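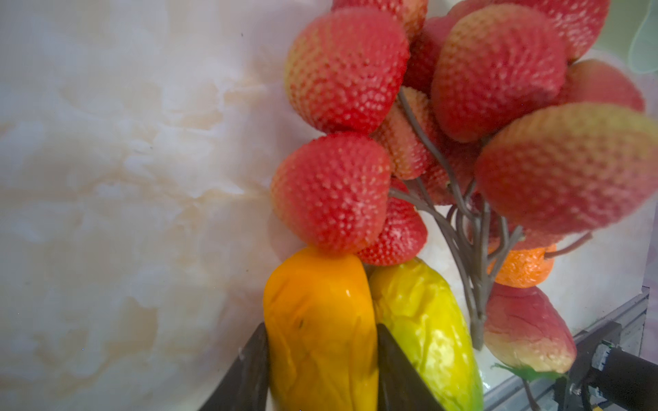

Posted by Khairul Entili | Prop bench notebook | June 2025

Spent most of the morning on the strawberry branch for the Vendia window, and I have to say I've grown fond of it. I wasn't at all convinced when Tirta brought it up from the store room in February (we had Yeoh's silk lemons on the shelf and I thought those would do us nicely), but the longer I look at it the more I like the color. The reds go off into peach and a sort of pinkish yellow near the tops, and the little raised seeds are pale enough to show up from across the shop.

What bothers me is still the stems. They're gray plastic, thin, all coming off one trunk, and gray is just not a color anybody expects in a fruit display! My plan is to wrap them in green floral tape, starting at the trunk and working outward, with a half overlap. Tirta Purba would sooner paint them. I tried a scrap of our green on an offcut and it scratched away with a fingernail, so tape first, and we can argue over lunch.

Leave the fruit that goes yellowish green toward the bottom as it is, please. I know it looks underripe, but a real plant has a few of those and it keeps the bunch from looking too much like candy.

For whoever sets up: the trunk wants to stand 30 cm back from the glass, with the biggest berries turned toward the street. Dust with the soft brush only, going around the seeds.

Still to do: order 9 rolls of tape from Tusitero, find the small wire cutters, ask Vendia if they want a basket underneath.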